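Introducing the desk reset robot: a guide for office coordinators
Prestside office, shared work tables

Purpose

This guide sets out how to introduce the Lerari desk reset arm at a shared work table and how to reorganise the duties of the people who have looked after that table until now. It applies to the ground floor tables at Prestside and will be adopted at the Nicholas office in June. Coordinators should read it in full before the first supervised run.

The arm returns small items to their agreed places at the end of a booking. It does not clean surfaces, move furniture or handle food and drink. Those duties remain with staff and are rostered in the usual way.

Before you begin

Speak with the people who currently reset the table. They should hear about the change from their coordinator, in person, before any equipment is set up. Explain which of their tasks will be affected, which will stay the same and who will be responsible for the arm while it is running. Record any concerns and forward them to Hywel Jenkins, whose office keeps the workplace change register.

No position is to be reduced in hours as a result of this change during the trial. Time released from resetting tables is to be allocated to bookings support and visitor reception, and the new duties must be written into the roster, not left to informal arrangement.

Step 1. Agree on the layout

Hold a short meeting with regular users of the table. Decide what belongs on it and where each item should sit at the end of a booking. Markers go in the pen holder. The mouse goes on its pad. Books are stacked flat. Laptops are never moved by the arm, and users remain responsible for their own.

Ornaments and personal items may stay on the table if the group wishes. Each must be entered on the layout sheet as a "leave in place" item. An item missing from the sheet will be treated as unknown, and the arm will stop and wait for a person.

Step 2. Name a supervisor for each run

Every run needs one named supervisor who has completed the eight-module course. The supervisor remains within reach of the stop button and has no other duties during the run. Supervising is work. It is to be entered on the timesheet under code 144 and must not be added on top of a full set of existing tasks.

Step 3. Prepare the table

Ask users to finish and step back. Remove cups, loose paper and anything on the layout sheet marked "staff only". Wipe the surface if needed. Polished tables reflect the ceiling lights, and strong reflections should be noted on the run sheet together with the time of day.

Step 4. Run one item at a time

For the first 13 runs at any table, the arm is to be given a single item per instruction. Markers are the recommended starting point because they are light and inexpensive to replace. The supervisor confirms each placement by eye before giving the next instruction. If an item is dropped, press stop, pick it up by hand and make a note. Do not ask the arm to retrieve it from the floor.

Step 5. Complete the run sheet

Write down what was moved, what was left and any occasion on which a person had to step in. Short, plain notes are preferred. The sheets are read by Tarcísio Bezerra's group at Pundthorpe, and coordinators will receive a written reply to any fault reported. Run sheets are not to be used to assess the performance of individual staff.

Step 6. Review the roster

After the first month, compare the roster with the work people are doing in practice. Early results at Prestside showed that resetting took less staff time, while checking and note-taking took more than had been planned. Where this occurs, adjust the allocation promptly and advise the staff concerned in writing. Repairs and spare parts costing more than $2,000 require prior approval.

Staff who do not wish to supervise the arm may decline without giving a reason. Their preference should be recorded and other duties offered at the same classification.

Marker work at a shared table, Prestside:
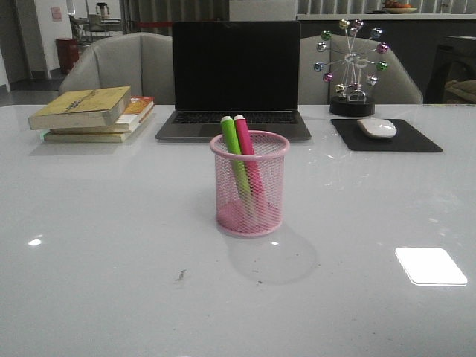
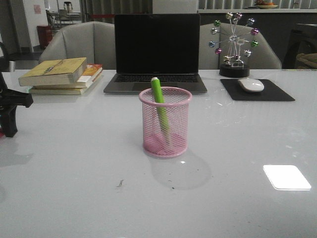 Cledwyn Pugh wrote in to say that the course was clear enough but the timesheet code had made the greater difference, as supervising had previously been squeezed in between phone calls and was seldom counted as part of the day. He asked that the same code be available at Nicholas from the first run, and that relief supervisors be trained before the regular ones go on leave.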